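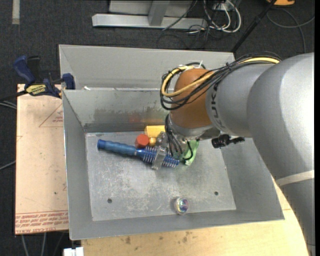
Software Engineer, Grasp Planning and Cell Control

Rikgate
Full time, on site
Team: Hato
Reports to: Solange Caldeira, engineering lead

Rikgate writes the software that runs bin picking cells. Our customers are mostly small warehouses and parts distributors who buy an arm from one company, a camera from another and a gripper from a third, and need the three to work together. We are hiring one engineer for the Hato team, which owns everything between the depth image and the joint commands.

This is a software job. You will spend most of your day in an editor and the rest at a test cell finding out why the code did what it did. You don't need a mechanical background, but you do need to be willing to get up from your desk.

What the team works on

Hato is our picking stack. It takes a depth image of a bin full of mixed items, proposes grasps, ranks them, checks each one for collisions with the bin walls and the arm's own cabling, plans a path, and sends it to the controller. If the pick fails, it decides whether to try again, try something else, or call an operator. The current release is made up of 187 packages in one repository. Some of those should be merged or deleted, and you will have a say in which.

Quintana is the logging and replay tool. Every pick attempt in a test cell is recorded with its images, the ranked grasp list, the planned path, the path the arm reported, and the gripper state. Quintana lets you load an attempt and run any later version of the planner against the same inputs. Our regression set holds 3,610 recorded attempts, most of them failures. A change to grasp ranking does not get merged until it has been run against the full set.

Lesa is the simulator. It is the weakest of the three. Contact between soft objects and gripper fingers is modeled poorly, transparent objects are not modeled at all, and cable bundles on the wrist are treated as a fixed cylinder. Part of this job is deciding what is worth fixing in Lesa and what we should keep testing on hardware.

What you will do

In the first few months you will take over the collision checking module. It is written in C++, it works, and it is too slow when the bin is deep and the items are small. The planner allows it 20 milliseconds per candidate and on bad bins it goes over. Talha Swati wrote most of it and has moved to perception. He will hand it over to you and stay available for questions.

After that, the work will include:

Retry logic. At present, if a grasp fails the stack picks the next candidate from the same list, even when the first attempt has moved half the items. We want it to decide when a new image is needed.

Wall and corner picks. Items resting against a bin wall are a large share of what is left at the end of an order. The planner tends to reject them as unreachable when a tilted approach would do.

Cable-aware planning. Wrist cabling limits how far the last joints can turn in practice, well before the limits in the data sheet. We keep a hand-written table of allowed wrist ranges for each cell. It should be produced by a calibration routine.

Controller interfaces. Each arm maker has its own protocol and its own opinion about timing. You will maintain our drivers and write new ones as customers bring new arms.

Review and support. Everyone on the team reviews code, and everyone takes a turn on customer support. Your turn comes once every five weeks and covers working hours only.

What we need from you

Good working knowledge of modern C++. You should be able to read someone else's templates and profile a hot loop.

Enough Python to write test scripts and analysis notebooks that other people can run.

Solid 3D geometry: frames, rotations, transforms, and the habit of writing down which frame a number is in.

Experience with at least one motion planning or collision library, either as a user or a contributor.

Some time spent with a real robot. It can be from a job, a graduate lab, a competition team or a long personal project. We will ask you about something that went wrong on it.

Clear written English. Our design notes are short and we rely on them.

Useful but not required

Work with depth cameras and point clouds, particularly on shiny or see-through items.

Real-time Linux, or fieldbus debugging.

Familiarity with ROS 2. We use its message definitions and little else.

Physics simulation, if you would like to help with Lesa.

A degree is not required. Two people on the team don't have one.

How we work

There are 23 people at Rikgate, and six of them are on Hato. The office and the test cells are in the same building, on the same floor. The team meets at 9:30 a.m. for fifteen minutes. There are no other standing meetings except planning, every second week.

Cell time is booked on a shared calendar in two-hour blocks. New code runs at reduced speed on its first day in a cell, with a person at the stop button. This rule applies to everybody, including Solange.

Our test items are everyday goods of mixed shape and finish, and we change them often so that the planner does not get tuned to one set. Expect to spend some of your time refilling bins by hand. We have no lab technician.

We can't offer this job as fully remote. After the first three months you can work from home two days a week if your cell bookings allow it. Travel to customer sites comes to a few short trips a year, usually for a first installation.

Pay and benefits

Salary depends on experience. We will tell you the range on the first call, before we ask you to spend time on anything else. Health and dental coverage start on your first day. You get four weeks of paid vacation plus the days between the winter holidays, when the building is closed. We pay for one conference or course a year. Safety training for the cells is done in your first week, on paid time.

We can sponsor a work visa transfer. We can't sponsor a new visa for this opening.

How to apply

Send a resume and a short note to Talha Swati through the contact form on our site, with "Hato engineer" in the subject line. In the note, describe one bug you tracked down in code that controlled something physical: what you saw, what you suspected first, and what the cause was. Half a page is enough. Please don't send a general cover letter. Code samples are welcome if you have some you are allowed to share.

The process has three steps. The first is a half-hour call with Talha. The second is a take-home exercise using a few recorded attempts from Quintana. It is meant to take three hours, and we pay a flat fee for it whether or not we go further. The third is a half day on site, where you will go through your exercise with two engineers, spend an hour at a cell with the team, and talk with Solange. There is no whiteboard coding.

We answer every application, normally within two weeks. We will read applications through the end of August and would like the new engineer to start in the fall, but we can wait for someone who has a notice period to serve.

If you need an adjustment at any step, such as captions on the call, more time for the exercise or step-free access to the cells, say so in your note or at any point later.

Questions about the job that are not applications can go to Solange Caldeira through the same form.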